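本リポジトリは、Sinley 玩具貸出室が所蔵する乳幼児向け玩具の分類、収納および返却点検に関する記録をまとめたものである。貸出室の業務用台帳から個人に関わる項目を除き、表形式に整えて公開している。

最終更新:2019年9月15日(日曜日)

## 概要

| 項目 | 内容 |
|---|---|
| 名称 | Sinley 玩具収納・点検記録 |
| 対象玩具数 | 353点 |
| 点検記録数 | 2,089件 |
| 分類数 | 12 |
| 記述言語 | 日本語(分類コードのみ英字) |
| 文字コード | UTF-8 |
| 管理 | Sinley 玩具貸出室 資料係 |

## 作成の経緯

貸出室では従来、返却された玩具を棚番号のみで管理していた。この方式では、布製品と樹脂製品が同じ箱に戻されることが多く、洗浄方法の異なる品を点検のたびに仕分け直す必要があった。6月の棚替えにあわせて分類を改め、素材と手触りを主、用途を従とする現在の区分へ移行した。旧台帳の記録は、判読できたものに限り新しい区分へ読み替えている。

分類表の原案は、保育用品の目録様式である Acharya 様式に基づく。ただし、同様式には感触遊びの玩具を独立に扱う欄がないため、貸出室において小区分を追加した。

## ファイル構成

- `toys.csv`:玩具台帳。一行が玩具一点に対応する。
- `checks.csv`:返却点検の記録。一行が点検一回に対応する。
- `categories.csv`:分類コードと名称の対照表。
- `storage.csv`:収納容器と棚位置の一覧。
- `CHANGES.md`:変更履歴。

`toys.csv` と `checks.csv` は `toy_id` によって結合できる。組玩具は本体に一つの番号を与え、付属品には枝番を付す。枝番のみが記録された行は、付属品だけが後日返却された場合を示す。

## 主な列

| 列名 | 型 | 説明 |
|---|---|---|
| `toy_id` | 文字列 | 玩具番号 |
| `category` | 文字列 | 分類コード |
| `material` | 文字列 | 主たる素材。複数の場合はセミコロン区切り |
| `surface` | 文字列 | 平滑、起毛、突起、布目のいずれか |
| `container_id` | 文字列 | 収納容器の番号 |
| `cleaning` | 文字列 | 清拭、手洗い、機械洗いのいずれか |
| `condition` | 整数 | 状態区分。1が良好、4が貸出停止 |
| `note` | 文字列 | 自由記述 |

## 分類の考え方

突起のあるボールは、大きさや硬さにかかわらず感触玩具に含める。色は台帳に記録するが、分類には用いない。同型で色のみ異なる品も一点ごとに番号を持つ。顔の付いたボールについては、人形類とする案も検討したが、転がして遊ぶことを主な用途とみなし、ボール類とした。

丸穴のある木製の箱玩具は、はめ込み玩具に含める。穴の内部に小さな球が残っていることがあるため、点検時には各面の穴を確認し、球が見つかった場合は付属品欄に記入する。球が本来の付属品であるか判断できないときは、`note` に「要照合」と記す。

布製玩具と、包みや敷物として使う布は区別する。前者は玩具番号を持ち、後者は収納備品として `storage.csv` に記載する。起毛した布は毛羽が突起の間に絡むことがあるので、感触玩具と同じ容器に入れたまま棚へ戻さない。

## 収納および点検の手順

1. 返却された玩具を、浅い容器に入れたまま点検台へ運ぶ。
2. 布類を先に取り出し、洗浄区分ごとの袋に移す。
3. ボール類と感触玩具を分け、突起の欠けおよび表面の裂けを調べる。
4. 箱玩具の穴と内側を確認する。
5. 状態区分を記入し、指定の容器に収める。
6. 容器番号と棚番号を照合する。

点検台には無地の布を掛ける。小さな部品を見落とさないための措置であり、柄物の布は使用しない。清拭には Davance 社の拭き取り布を用いている。棚札は Plillano 製の差し込み式で、札の番号が `container_id` に一致する。

## 制約と注意事項

- 状態区分は点検担当の目視による判断であり、強度や安全性の試験結果ではない。
- 棚替え以前の記録には `surface` の欠損が多い。欠損は空欄とし、推定値を補っていない。
- 購入価格は、4,000円以上の品についてのみ台帳に記載した。それ未満の品は一括購入が多く、単価を確定できない。
- 素材名は製品表示に従う。表示が失われた品は「不明」とした。
- 貸出先、利用者の年齢および貸出日は収録していない。

対象年齢の判断や、特定製品の優劣の比較に本記録を用いることは想定していない。

## 利用条件

研究、教育および同種施設の運営改善を目的とする利用を認める。再配布の際は、名称と更新日を明記し、加工した場合はその旨を添えること。誤記の指摘は、玩具番号と該当列を示したうえで課題欄に登録されたい。

## 今後の予定

次の更新では、はめ込み玩具の付属品欄を見直し、本体と球の対応を別表に分ける。あわせて、現在「その他」に置かれている円筒形の玩具を、音の出る品とそうでない品とに区分する。
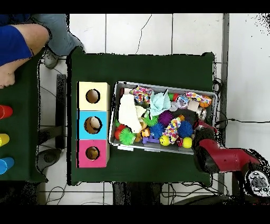
別表の列名は、確定後に `CHANGES.md` へ記載する。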